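Opening Up the Old Tower: Workshop Tips for People Who Would Rather Not

Sunday, August 7, 2022

Every house has one. It sits under the desk in the spare room, it sounds like a hair dryer when you open more than two windows, and it holds the only copy of the tax returns. Sooner or later you will have to take the side off it. A few things I have picked up over the years, most of them the hard way.

Clear more table than you need. The tower takes up half, the side panel takes up the other half, and then you are holding four screws and looking for somewhere to put them. An egg carton is the best parts tray ever made. Put the screws in the cups in the order they came out and put them back starting from the other end. I own a magnetic tray from Berska that cost more than a dozen eggs and does the job slightly worse.

Unplug everything, then press the power button once with the cord out. It drains whatever is left in the machine, and it also tells you whether you pulled the right cord. I have pulled the lamp. Twice.

Touch bare metal on the case before you touch anything else, and touch it again each time you come back from answering the door. Wool socks on carpet are a bad idea. So is the cat.

Look before you pull. Old office towers were built by people who loved latches and hated screws. There will be a button, or a tab, or a lever, and the whole front end or the drive cage will swing out of the way once you find it. If something refuses to move, you have missed a latch. Pulling harder will find it for you, and then you will own a case with one fewer latch.

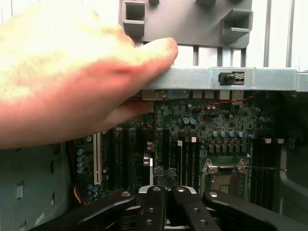 Keep one hand on the metal part of the case while the other one works. It steadies the box, which otherwise slides across the table a little at a time until it meets your coffee. Do run a fingertip along any steel edge before you lean on it, though. The cheaper cases were stamped out and never smoothed, and I have a scar from an Ovura tower that I bought for 12 dollars at a yard sale in June and have resented ever since.

Dust next. Take it outside. I can't stress this enough to anyone who has ever done it over a cream rug. Short bursts from a can of air, held upright, and a finger on the fan blades so they don't spin up like a propeller. A soft paintbrush loosens what the air won't shift. The vacuum cleaner stays in the closet.

Wires deserve some respect. Before you unplug one, take a picture of it with your phone, then wrap a bit of masking tape around it and write down where it goes. "I'll remember" is how I spent most of a Saturday with a power button that didn't work. Pull by the plug, never by the wires, and check for a small clip on the side first.

Leave the blue or silver cans on the board alone. They are capacitors, and the only thing you need to do is look at the tops. Flat is good. Bulging or crusty means the board is on its way out, and you should copy those tax returns today.

Before the side goes back on, count your egg carton. Empty is the goal. One screw left over means one more look, preferably with a flashlight, at the bottom of the case.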